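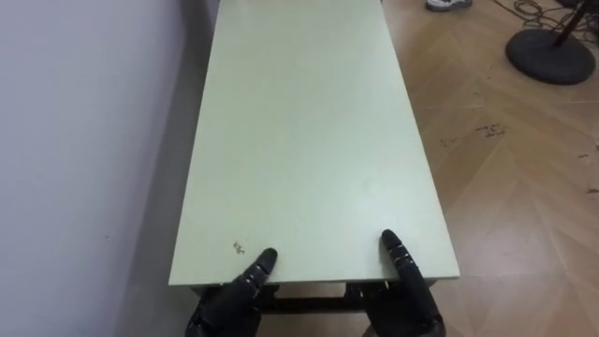 One respondent told us that the weighted roll had stopped feeling like a roll at all by the end of the season, and that people in the raid had started working out who would get the next item before the boss was pulled. Similar remarks came up in most of the open comments, and they shaped how we read the loot logs in this section.

4.2 Loot rules and attendance on the two servers

Reltano offers guild leaders a choice of loot rules for group content. Under the open roll, every eligible player has the same chance at an item. Under the weighted roll, introduced in the June patch, a player's chance rises with each raid attended without winning anything and resets after a win. The weighting is visible in the guild panel, so any member can look up anyone else's standing. A third option, leader assignment, was used by too few guilds in our sample to be analyzed separately and has been left out of what follows.

The sample consists of 137 guilds, drawn from the Undine and Yang servers. To be included, a guild had to have raided in every week of the season and kept the same loot rule throughout. Guilds that merged or changed servers were dropped. Undine is the older of the two servers and has a reputation for established groups with fixed rosters. Yang was opened to take the overflow from a free trial weekend, and its guilds tend to be newer and looser about who turns up. We treat the server as a control and do not try to explain the differences between them.

Attendance was measured as the share of scheduled raids in which a character was present for the final encounter. Logging in for the first pull and leaving after a win was therefore counted as an absence. This is a stricter definition than the one used in the guild panel, which credits a player at the point of zoning in, and some guild leaders who saw our preliminary tables felt it made their members look worse than they were. We kept it, as leaving early was one of the behaviours we wanted to capture.

Attendance was higher under the weighted roll in the first half of the season. The difference was clearest among players who had not yet won an item, as might be expected from a rule that rewards them for coming back. In the second half, the gap narrowed on Undine and nearly closed on Yang. Players who had recently won, and whose weighting had been reset, were the most likely to miss the following raid. Under the open roll there was no comparable drop after a win.

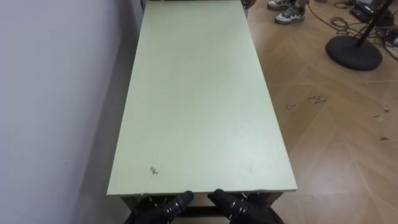
Department of Game and Media Studies, Reltness College

The drop after a win can be read in more than one way. A player who has just received a wanted item may have little left to gain from that raid tier under either rule. What sets the weighted roll apart is that the reset is public. Several respondents described checking the panel after a win, finding themselves at the bottom of the list, and deciding to sit out until the people above them had been served. Others said they kept attending but brought a second character, which the rules allow and which carries its own weighting.

The use of second characters deserves some attention. A character must have reached level 30 to enter the raid, a threshold that most regular players can meet within a couple of evenings. On Undine, the practice was common and generally tolerated. Leaders there tended to see it as a way of filling a roster. On Yang, it was more often a source of argument, particularly in guilds where newer members had only one eligible character and saw their chances diluted. A few guilds wrote their own limits on second characters into the message of the day. These were enforced by agreement only, and the game client does not recognize them.

We also looked at what happened to items after they were won. Most raid equipment in Reltano binds to the character on pickup, but crafting materials do not and can be listed on the market straight away. Under the weighted roll, winning a material resets the weighting in just the same way as winning a piece of armour. Players responded by passing on materials, even valuable ones, in order to protect their standing. In guilds using the weighted roll, materials were frequently passed by every eligible player and went to the guild bank by default. Leaders reported mixed feelings about this. It left the bank well stocked, but it also meant that somebody had to decide how the materials were handed out, and so the disputes that the rule was supposed to settle turned up again elsewhere.

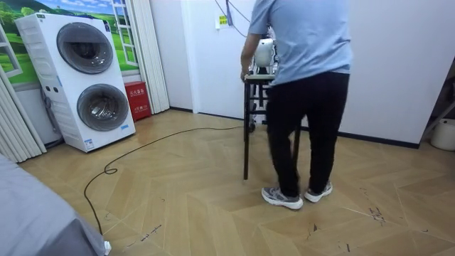 Figure 3. A person in a light blue T-shirt at a small table, seen from behind.

4.3 Survey responses

The survey was open to members of all guilds in the sample and closed with around 200 usable responses. It was posted in English only, through guild leaders, so players who do not read guild announcements are likely to be under-represented. Respondents were asked which rule their guild used, whether they considered it fair, and whether they would keep it if the choice were theirs.

Answers to the second and third questions did not line up as closely as we had assumed. Many players under the weighted roll called it fair and would still replace it. The reason given most often was tiredness with tracking. One wrote that the open roll was worse for them on paper but that they could forget about it between raids. Players under the open roll were more likely to complain about a specific bad streak, and less likely to want a change of rule. Streak complaints were strongest in small groups, where only 9 characters can enter and a repeat winner is hard to overlook.

There was no clear link between a respondent's own luck and their view of the rule. We had expected recent winners to be more favourable, and on Yang they were, slightly. On Undine, the pattern was flat. Self-reported luck was checked against the logs where the respondent had supplied a character name, and the two often disagreed. Players under both rules tended to remember fewer wins than they had recorded, and items that had since been replaced by better ones were the most commonly forgotten.

4.4 Limitations

Guilds chose their own loot rule, and groups that already had trouble with attendance may have been quicker to adopt the weighted roll. We have no logs from before the June patch against which to check this. Chat and voice communication were not collected, so agreements made outside the game are known to us only where a respondent mentioned them. The figures also describe a single season. The weighting formula was adjusted again in September 2023, when crafting materials were removed from the reset, and the results on passing materials should not be applied to play after that change.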